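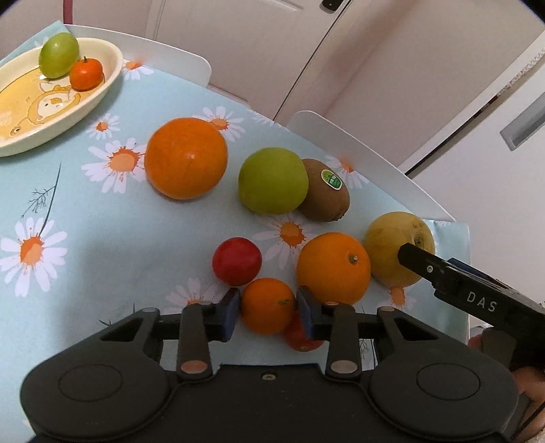
Mandarin, tomato and pear on the daisy-print tablecloth.

ZUTTON HOME COMFORT
Product Range Meeting: Ceiling Fans
Minutes

Date: February 2, 2019
Chair: Ornella Farina
Minutes taken by: Ruxandra Voicu
Also represented: Purchasing, Technical, Customer Service, Web Content, Warehouse
Apologies: Trade Sales (written comments received and taken under item 4)

1. Minutes of the previous meeting

Approved with one correction. Under "Finishes," the entry for the Ruppert should read "brushed nickel," not "polished nickel." Purchasing confirmed that the order was placed with the correct finish and that only the minutes were wrong.

2. Matters arising

2.1 Pull chains. The longer chain requested for the Ruppert has been received from the supplier. Technical fitted it to the display unit. The connector is the same type as before, so existing customers can change the chain without opening the switch housing. Closed.

2.2 Spare blade screws. Customer Service still receives requests for single screws. The spares list has only the full hardware bag. Warehouse does not want to split bags, as the bag label carries the batch code. It was agreed to ask the supplier for a small bag of blade screws and washers with its own part number. Open, Purchasing.

2.3 Returns coding. The code "noisy" has been divided into "motor noise," "blade noise" and "light kit rattle." Returns entered before the change will not be recoded.

3. Zotham ceiling fan: technical file

3.1 Technical presented the file for the Zotham. The blade span is 1,016 mm. The fan has six speeds, a reversible motor and an integrated light. It is supplied with a short downrod and a hugger plate, and either can be used with the same canopy.

3.2 The span is given in millimeters in the file and in inches on the carton. Web Content asked which should lead on the product page. Agreed that inches lead and millimeters follow in parentheses, the same as for the rest of the range.

3.3 Balance. The first samples had blades matched by weight at the factory and marked in sets. The later samples were matched but not marked. Technical considers the marking necessary, because an installer who opens more than one carton at a time has no means of keeping the sets together. The supplier has agreed to restore the mark on the upper face of each blade, near the bracket, where it is not seen from the room.

3.4 Wobble on the longer downrod. With the optional 10-inch downrod the samples moved more than with the short one at the top speed. The movement was within the limit used for the Ruppert. It was reduced further when the set screw at the hanger ball was fully tightened. The present instructions show this screw in the drawing but do not mention it in the text. A line is to be added at the step where the downrod is joined to the ball, and again in the final check.

3.5 Direction switch. On the Zotham the motor is reversed from the remote. The board will not change direction until the blades have stopped, and there is a delay after the button is pressed. Customer Service expects calls about this. Technical was asked whether the receiver could sound a tone when the command is accepted. It can, but the same tone is used for pairing. After discussion the tone was left as it is and the delay will be explained in the remote section of the instructions.

3.6 Sloped ceilings. The canopy accepts a moderate slope without an adapter. The exact limit is in the file and must be copied to the product page without rounding. The hugger plate is for flat ceilings only. Web Content noted that the draft page has "suitable for all ceilings." To be removed.

3.7 Outlet box. The instructions state that the fan must be hung from a box marked as acceptable for fan support. Customer Service asked for this to be moved from the safety page to the tools and parts page, where buyers look before starting work. Agreed that it will appear in both places.

4. Trade Sales: written comments

4.1 Trade Sales reported that contractors prefer a wall control to a remote in rental units. The Zotham is not compatible with the wall control used for the Ruppert, which switches motor windings directly. Connecting the Ruppert control to the Zotham will damage the receiver. The meeting agreed that this needs a warning on the wall control's own page as well as on the fan's page.

4.2 A dedicated wall control for the Zotham is available from the same supplier. It sends the same signals as the remote and can be paired alongside it. Purchasing to obtain a price and the minimum order quantity. No decision on stocking was taken.

4.3 Trade Sales asked for a version without a light. The light kit is part of the lower housing and there is no blanking cover at present. Technical does not recommend removing the lamp and leaving the diffuser in place. Request recorded and not taken further for this season.

5. Light kit

5.1 The lamp module is replaceable but is not a standard bulb. Web Content has described it as "integrated LED." Customer Service said that buyers read this to mean that the entire fan must be replaced when the light fails. Agreed wording: "Integrated LED module, replaceable, available as a spare part."

5.2 The module must be on the spares list before the fan goes on sale. Warehouse will hold 14 modules at launch and review the level once returns data is available.

5.3 Dimming is by remote only. A dimmer on the supply circuit must not be used with either the motor or the light. The existing warning mentions the motor only. To be amended.

5.4 Diffuser. The sample diffuser was acrylic with a twist fitting. It was stiff on first removal. Technical found that the fitting eased after it had been turned a number of times and saw no cracking at the lugs. The supplier will be asked to check the tool for burrs.

6. Instruction booklet

6.1 Ruxandra Voicu went through the draft booklet. The order of work is sound, but the drawings for the hugger plate and the downrod are mixed in one sequence. The two methods will be separated, each complete in itself, even though this repeats some steps.

6.2 Wire colors in the text do not match the drawing at the receiver. The text is correct. The drawing was carried over from an older model with a separate light feed. Technical to supply a new drawing.

6.3 The maintenance section says to oil the bearing yearly. The bearing is sealed. Delete.

6.4 Ornella Farina asked for a plain statement of seasonal use on the last page. Text agreed as follows: "In warm weather, run the fan so that air is pushed down into the room. In cold weather, reverse the fan and run it at a low speed so that air is drawn up and returns along the walls. A fan moves air and does not lower the temperature of an empty room."

7. Packaging

7.1 The carton passed the drop test on all faces. On one corner drop a blade bracket marked the edge of the blade beside it. The blades were not bent. A card divider will be added between the brackets and the blades. This does not change the outer size of the carton.

7.2 The remote is packed under the motor tray and is easily missed. Several tester notes reported it as not supplied. It will be moved to the bag with the instructions.

7.3 Warehouse asked for the model name on both short ends of the carton. Agreed.

8. Sonolside showroom display

8.1 The Sonolside showroom has space for one more ceiling fan on the existing grid. The Zotham will be hung on the short downrod with the light kit fitted. The Ruppert stays in its present position so that both can be run at the same time.

8.2 The grid supply is controlled by a time switch. After each power break the Zotham receiver returns to "off," and showroom staff will need to restart it with the remote each morning. Technical will check whether the receiver has a memory setting. If it has, the setting is to be used for the display unit only and not changed on stock.

8.3 The display card is to show span, number of speeds, ceiling fittings and control type. Airflow figures will be left off until the final test report has been received.

9. Launch timing

Purchasing requires the final drawings before the first order can be released. The intention is to have stock before the summer season. Trade Sales had suggested August, when contractors fit out rental units. The meeting considered this too late for retail and kept the earlier target. The date will be set when the booklet and carton artwork have been signed off.

10. Any other business

Customer Service asked whether remotes from different fans in the same house can interfere with each other. Each remote is paired to its own receiver, but a receiver in pairing mode will accept any remote of the same type. The booklet should tell the installer to pair one fan at a time with the power to the others switched off.

Actions

Purchasing: part number for blade screw bag (2.2); price and order quantity for Zotham wall control (4.2); supplier check on diffuser tool (5.4).
Technical: set screw text (3.4); dimmer warning (5.3); receiver drawing (6.2); memory setting (8.2).
Web Content: remove ceiling claim (3.6); wall control warnings (4.1); LED module wording (5.1).
Warehouse: launch stock of LED modules (5.2).
Ruxandra Voicu: revised booklet, including pairing note (6, 10).
Ornella Farina: approval of display card text (8.3).

Next meeting to be called by the chair on receipt of the revised booklet.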